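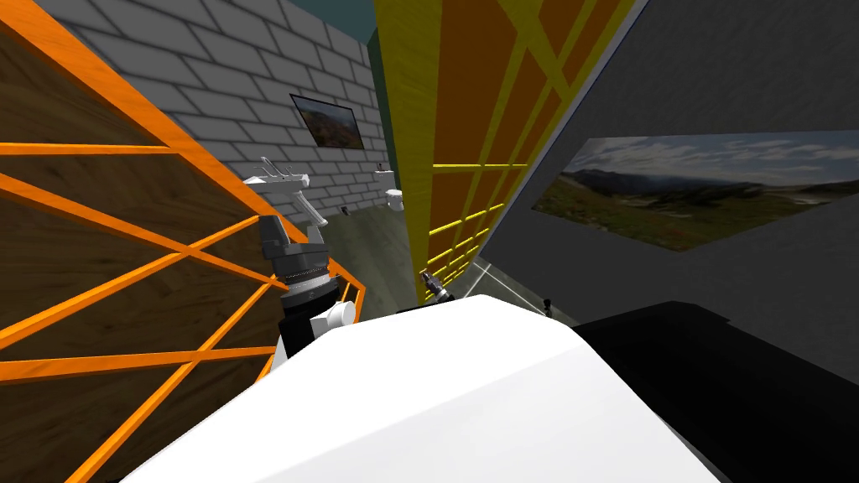 Why does the bread in our shared kitchen go mouldy so much faster than the bread at home?

Mostly it's where we keep it. Our bread lives on the shelf over the kettle, and every time someone makes tea a cloud of steam goes straight up into the bag.

Anyway, that question was how my project started, back in October, when I threw away my second loaf in a week and moaned about it to Zawadi Masanja, who lives across the landing. She said I should stop moaning and do it for my coursework (we had to pick something from everyday life, and my other idea was bus timetables). So I did!

I bought the same white sliced loaf every time from the little shop on Pillton Road, always on a Thursday because that's when the delivery comes. Each round used 20 slices. I put every slice in its own clear sandwich bag, folded the top over once and wrote a number on it in marker. Then I shared them out between four places: the shelf over the kettle, the cupboard by the back door, the fridge, and my bedroom windowsill, which gets hardly any sun and is freezing. Five slices in each. I checked them at eight in the morning before lectures and wrote down the first day I could see a spot of any colour on either side.

I did 3 rounds altogether. The kettle shelf lost every time, and not by a little bit. In the first round all five slices there had spots before anything else had so much as a freckle. The cupboard came next, then the windowsill, and the fridge slices were still clear when I stopped each round, although they'd gone so stale you could have tiled a roof with them. Rungnapa Thammasiri, my tutor, asked whether stale counts as spoiled. I still don't have a good answer to that, so I've left staleness out of the results and only talked about mould.

A few things went wrong. In round two somebody ate slice 14 (it was toast by the time I found out), so the cupboard only had four that time. I also forgot to wash my hands before bagging the first few slices of round one, and I'd been repotting a spider plant, so I'm a bit suspicious of those. And the thermometer I borrowed only reads in steps of 2 degrees, so my temperature notes are pretty rough. I had nothing at all for measuring damp in the air, and that's the biggest gap in the whole thing, seeing as I'm blaming steam.

If I had another term I'd get a proper humidity meter and try the brown seeded loaf from the bakery in Graltton, which my gran swears keeps for ages. I'd also like to try a bread bin. We've now got the loaf in the cupboard by the back door, and the kettle shelf has the tinned tomatoes on it.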